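Visits > Reports > Firkbridge gripper day

I went to the Ledesma test rooms in Firkbridge on 3 February 2025 to compare two grippers we may buy for our own bench. Constanza Valdebenito ran the visit. Miloslav Říha came from our side and took most of the notes.

The first stop was the laundry station, where the job is to get clothing from a basket into a front loader. Ledesma uses it because it mixes a rigid target, the door, with cloth. We spent most of the morning on the long two-finger gripper and its wrist camera. 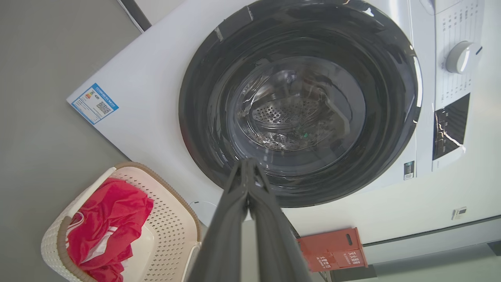 Miloslav's main question was reach. Long fingers get to the bottom of a basket easily, but they also take up a good part of the wrist view when they are closed. Constanza said her group plans the approach from the head camera and switches to the wrist view for the last stretch. They have logged 1774 runs that way with the Muvard controller, and 315 more with the older Stullik one. She prefers the Muvard for its smoother stops. I could not tell them apart from where I stood.

Glare on the door glass was the other topic. Their fix is to lock the exposure at the start of a run. We had been adjusting ours by hand all through January.

After lunch we went over cabling and mounts. The servo leads need slack at the wrist, and Constanza checks the bracket screws every 48 runs. 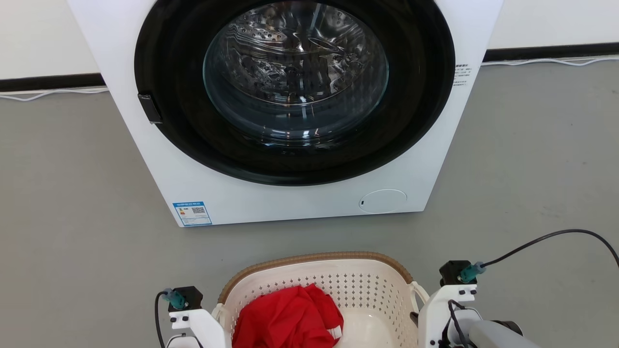
Can the wrist camera be left off to save money?

For large rigid objects it can. Constanza would keep it for cloth, where the head view is often blocked by the arm at the moment of the grasp.

We asked for a quote on the long fingers with the Muvard controller. Miloslav wants a shorter pair included so we can test both on our own basket.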